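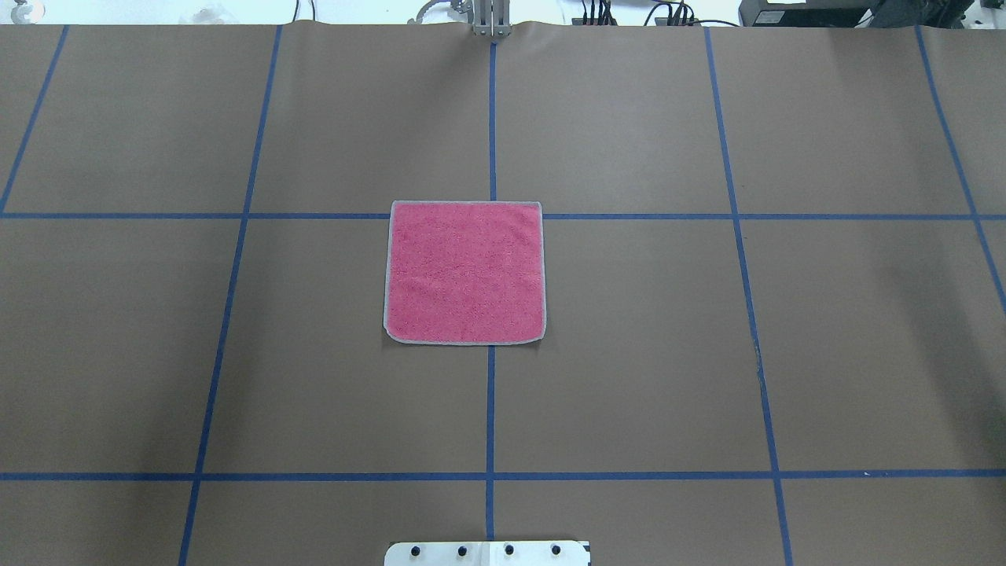

Catov Robotics, Cell Maintenance Team, Sindundale
March 16, 2026

1/ Today I want to write a little about how we look after the towel cell. Many of you asked about the table, so I start with the table.

2/ The work surface is brown paper with a grid of blue painter's tape on it. The grid is for the people. When a towel must go back to its start place, the operator looks at the tape lines and puts it there.

3/ The present sheet has now 1,121 cycles on it. I change the paper when the tape edges begin to lift in the middle cells, where the fingers come down most often. On the sides it stays good for much longer.

4/ Before the new sheet goes down, I check the four bolts on the white plate at the front edge. I put a small torque wrench on each one and write the value in the cell book. It is a boring job, but I like it.

5/ Next are the cables. I move each arm slowly by the pendant to its far positions and look at how the cable loop behaves at the elbow. If it pulls tight in any position, I open the tie and give it more length.

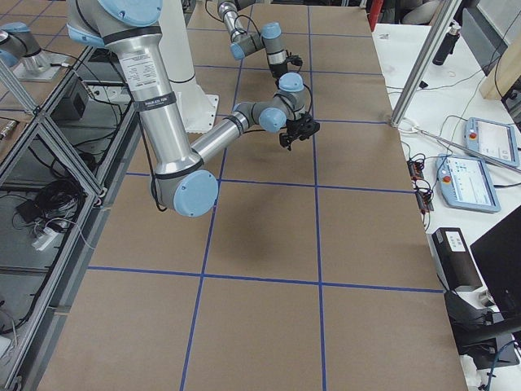
6/ Please keep the pendants on the side bench, with the screens up. One time in June a pendant was left on the paper and the morning check was stopped until somebody moved it. Since then it is a line in our checklist.

7/ Then the tape. I go with my finger along every strip. A small crease is no problem for the arm, but a corner of cloth can catch on it, and then the towel turns a bit when it is dragged.

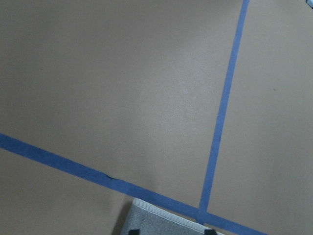

Gray cloth at the fingertips, with a small crease in the tape behind it.

8/ For a crease like this one I do not change the whole strip. I cut out the bad piece, put a new piece over the gap and press it down with a plastic card. Brito, our other site, changes the full strip each time. Both ways are fine, I think.

9/ The fingertips I clean with a dry brush. Terry cloth gives a lot of lint -- more than I expected when we began. After the brush I close the gripper on a strip of clean paper and pull. The two fingers should hold it with the same force.

10/ Last step is a slow test with one towel. I watch the wrist camera and look for the border of the cloth, and also for any layer folded under the finger.
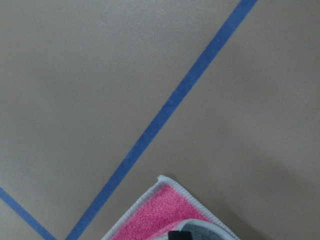 11/ In the book I write the total cycles of the cell (3,193 this morning), the bolt values and which tape was repaired. The Unley people use the same page, so please write it so they can read it.

12/ If you have a better tape for kraft paper, please tell me the width and how it comes off after some weeks. I will try it on the next sheet.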